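Getting black tape residue off a light wood table

Posted in Furniture & Floors

I have a light wooden table in the spare room that my kids use for blocks and puzzles. Back in March I put black tape down on the top to mark out a spot where the blocks get lined up. It was only meant to be there for a weekend and it's still there. I peeled up one corner last night to see how it would go, and it left a sticky line behind.

The table also has a small grayish smudge on it and a short white scratch near that. I would like to clean the whole top in one go and then decide whether it needs anything else. I don't know what finish is on it. The table came from a Gruber outlet and the label underneath only says to wipe with a damp cloth. 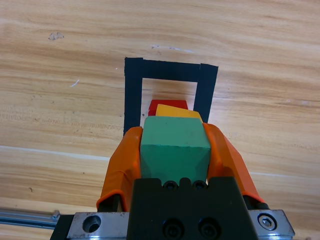
I tried dish soap and warm water on the sticky line and it mostly rolled around and picked up lint. I have a bottle of Civon adhesive remover in the garage but the back of it says "not for unsealed wood" and I'm not sure if mine counts as sealed. I'd also like to put the tape back in the same place afterward, or something like it, as the kids are used to it. What should I use?

mapleandmain

Dwayne Iwasaki
Check the finish first. Put a drop of water somewhere out of the way, like the underside of the edge if it looks finished the same as the top, and leave it 2 minutes. If it beads, you have a sealed top. If it soaks in and goes dark, leave the Civon in the garage.

For the tape, use a hair dryer on low and keep it moving. Give each strip 60 seconds or so of warm air, then pull slowly, back over itself and along the grain where you can. Most of the glue should come with it. What's left comes off with a little vegetable oil on a rag – let it sit, scrape with an old plastic card, then wipe with soapy water and dry it right away. On bare wood skip the oil, it can leave a mark of its own. Use a white eraser there and be patient.

I'd leave the smudge for last. It might be dirt, in which case the soapy water gets it. If it's in the wood you are looking at sanding, and then you have to do the whole top or it will show.

For the outline, painter's tape is easier to get off, but change it every 3 weeks.

tobyk_13
just sand it

Renata in 4B
Seconding the hair dryer. I did a desk this way and it was fine. For a white scratch, try a wax filler stick in the closest color, rub it in and buff with a sock. Mine was from Matis but any hardware store has them. Go a shade lighter than you think you need.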